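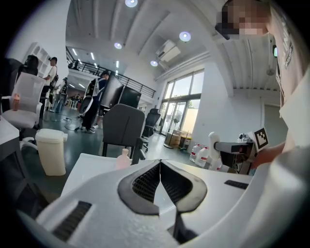
Störungstagebuch Greifer, Bildergalerie

Kurz zusammengestellt, Text kommt später ausführlicher. Es geht um den Ausfall der Handgreifer bei Bramivik: Finger schließen, Kraft fällt weg, Objekt rutscht. Zwei Geräte betroffen, beide aus derselben Lieferung. Firmware 1819, vorher lief alles.

Am Tisch, Finger zum V gestellt. Genau diese Stellung macht Ärger, der linke Finger kommt beim Zufahren zu spät. Riemen getauscht, brachte nichts. Gummiauflagen auch geprüft, die sinds nicht.

Zweites Gerät mit Markerplatte oben drauf. Nach 300 Zyklen der gleiche Fehler, nur das es hier keine Warnung gab. Das ist der Punkt, der uns Sorgen macht. Ohne Warnung weitergreifen = Finger eingeklemmt, früher oder später. 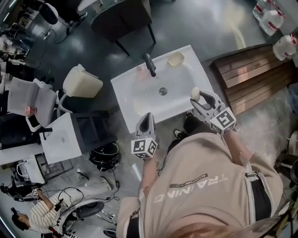
Baltasar Espinoza
Prüftechnik, Bramivik

Am Waschbecken, je ein Greifer pro Hand. Rechts klemmt ein kleines weißes Teil zwischen den Fingerspitzen, Markerwürfel sitzt dahinter. Bitte nur kleine, leichte Sachen nehmen bis das Update da ist. Kein Glas!!

Hafþór Lauritsen hat die Logs, Fehlerbild dort eindeutig: Motorstrom bricht ein, Regler merkt es nicht. Ersatzplatinen bestellt, Lieferung Juli. Danach Dauertest mit 3000 Zyklen, vorher keine Freigabe. Wer einen Aussetzer hat: Gerät aus, Akku raus, Uhrzeit aufschreiben, Meldung an Hafþór.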